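Open day at the Skaltedska ropeworks, Wevstead
May 8, 2023

I have wanted to get inside the Wevstead ropeworks for years, and last weekend the doors were finally open. The line at the gate was long but it moved, and by ten I was in the old walk, which is 495 feet from end to end and smells wonderfully of tar and hemp (my coat still does!).

They run the walk the way it was run before electricity came in. Yarns are hooked up at one end, a carriage on rails is hooked up at the other, and as the hooks turn the whole thing shortens and the carriage creeps toward you. It is so slow that you don't notice it, and then you look down and it has gone past your feet. A grooved wooden cone called the top rides between the strands and keeps them apart until the very last second. I stood by it for two full runs and would have stayed for a third.

Upstairs is the sample room, with 68 drawers of cordage and permission to open every one. Three-strand, four-strand, cable-laid, tarred, some of it so soft you'd wear it as a scarf. The oldest ledger on show has an order for 2609 fathoms of towing line for the Nimri, a river barge, and next to it is a letter complaining that it arrived late.

After lunch (pea soup, good bread) I made my own skipping rope on the small hand machine. It takes 6 yarns and a partner who cranks steadily. Mine has a lump in the middle and I love it. The Grallo hall next door had the modern braiding machines going, very loud, very fast, and over in a few minutes if you're not an engineer.

Entry is free, parking is on the quay, and the walk is cold even in May, so bring a sweater. They do it again in December with lanterns.
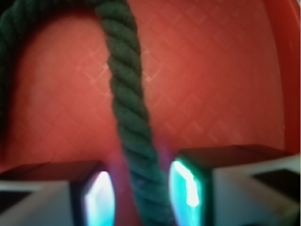
Twisted rope, dark green.

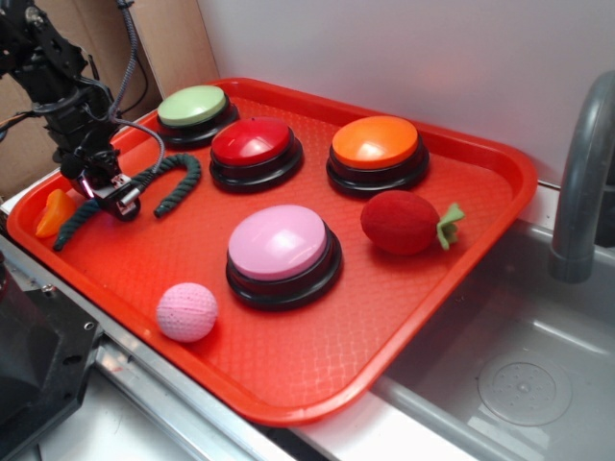
One reader wrote in to say that the December evening is the better one for the walk itself, with far fewer people crowding the rails, but that the sample room stays locked then, so anyone who wants the drawers should go in spring.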